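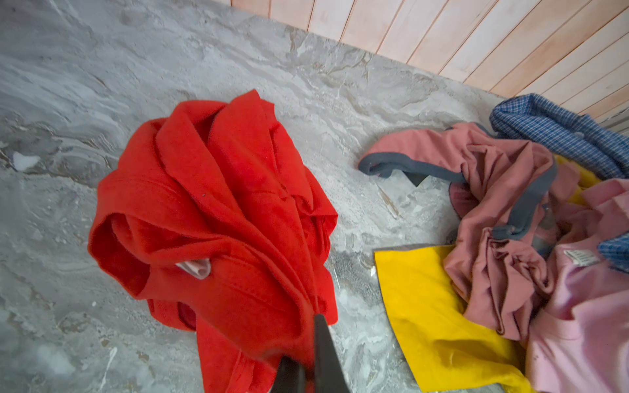 Parveen wrote back within the hour that a club with 80 dollars left in its account should be sorting Lego bricks like every other club, and that cloth was a terrible idea because cloth has no shape. She has been right about most things since I've known her. I printed her email and taped it inside the lid of the parts bin, where it still is, and then we went ahead with laundry.

So, the Keltley robotics club's summer project: pick up clothes off a floor, one at a time, and put them somewhere that isn't the floor. That's the whole spec. Talha wrote it on the whiteboard in August and underlined "one at a time," which I took at the time for fussiness. It is the entire project. Getting a gripper to pick up clothes is easy. You drive it down into the pile, close it, and go up, and you will have clothes. You may have most of them.

I should explain the names, as I use them below and they won't make sense otherwise. The arm is Molefe. The program that decides where the arm should go is Lidia. The program that decides whether Lidia has lost her mind, and stops everything, is Budard. Fouzia named all three in one evening and refuses to say where any of them came from. Budard is the only one that works every time, mostly because all it has to do is say no.

We started with washcloths. Washcloths are lovely. They're small and square, they weigh nothing, and Molefe got so good at them that Felicidad's little brother was allowed to throw them on the floor in any arrangement he liked, and did, for an entire evening. We were insufferable after that. Talha made a slide.

Then we moved on to actual clothes, and the slide was retired.

The trouble with the red thing (we have never agreed on what it is, and I've stopped bringing it up) is that it's thick. A T-shirt will bunch up between two fingers and more or less come along quietly. The red thing pushes back. Press a fingertip into a fold and the fold just moves over, politely, and closes behind you. If you come in with the fingers lined up along a fold, you get nothing. If you come in across it, you get a good fat pinch, and up it goes. Or that's the theory, and the theory held for long enough that we wrote it into the code.

What it means in practice is that Lidia now has to find a ridge, work out which way the ridge runs, and turn the wrist before going down. Felicidad did the ridge finding. Her first version looked for long lines with a bright side and a dark side, and it was really good at this. It found seams. It found collars. It found the grooves in the wall paneling, which are the longest and straightest dark lines anyone could ask for, and it wanted very badly to pick up the wall. Budard said no. Budard said no 14 times in one evening, and Fouzia started patting the laptop.

The floor was next. Gray stone look with white veins, and from a few inches up a white vein will pass for a crease if you're a program and nobody has warned you. Felicidad's fix was to ignore anything gray. This lasted until the pink shirt with the gray-blue trim joined the pile, at which point Lidia concluded that the shirt ended where the trim began and that the trim was floor. I thought this was a fair opinion. I was outvoted and the fix was taken out.

We now do it in two steps, which is what Parveen told us to do in the second paragraph of the email, the one nobody read because the first paragraph had hurt our feelings. Step one, decide which blob of color you're after. Step two, look for ridges only inside that blob. Red is easy. Mustard yellow is easy. Two different pinks on the same pile are not easy, and I'd like whoever brought the second pink to think about what they've done. It was me. I was clearing out a drawer.

The blue check is its own problem. Checks are nothing but lines. Lidia sees that shirt and finds a ridge every half inch, in both directions, all of them excellent. She can't choose. Talha's current answer is to leave checked fabric for last, when there's nothing else on the floor and you can grab it anywhere you please. It's how I deal with my own laundry, so I can't object.

Here is where we are, in numbers, since Parveen will ask. On the last full evening we ran 63 picks. Molefe came up with exactly one garment often enough that we cheered, and with two often enough that we stopped. I'm not putting the split here until Fouzia and I settle whether a sleeve that's hanging on to another shirt by friction counts as two garments. She says it does. I say the second shirt was a stowaway. We've been at this for longer than we spent on the wrist code.

Some smaller notes, for anyone trying this with their own club:

Care labels are a gift. They're pale, they stick out, and they hardly ever match the garment. They are also a trap, as a program that likes high contrast will try to lift an entire winter garment by its washing instructions. We now have a rule that says no labels. It's the only rule in the code with an exclamation mark in the comment.

Go slower than you want to on the way down. We had the arm coming down at a pace that looked confident and it shoved everything an inch sideways before the fingers closed. At half the speed it looks as if it's testing bathwater, and it misses far less.

Wait after closing. Talha put in a pause of half a second before the lift and I made fun of it. Then we took it out to see, and put it back, and I haven't mentioned it since.

Lint gets into everything. I had a whole paragraph on lint and cut it. Clean the fingers.

What's next is the lift itself. At the moment Molefe picks something up and has no idea what it's holding, or how much of it. Felicidad wants to raise the thing a little, look at what's moving that shouldn't be, and put it down again if the answer is "the rest of the pile." I think this is the best idea anyone's had all summer. It will also make every pick twice as long, and we have a demo slot of 10 minutes at the open evening, with parents in it. Talha would like to use those minutes on washcloths. There was a vote. It was closer than I expected from people who claim to have principles.

Parveen says she'll come to the open evening if we promise not to make her hold anything. She also asked whether we'd tried socks. We have not tried socks. Zarmeena, if you're reading this, I know you have a bag of them, and the answer is not until the pinks are fixed.

Comments are open. If you know a decent way of telling a fold from a printed line with one small camera and a secondhand laptop, I'll read every word of it, and so will Felicidad, who has asked me to add that "use a better camera" has been suggested already, by her, twice.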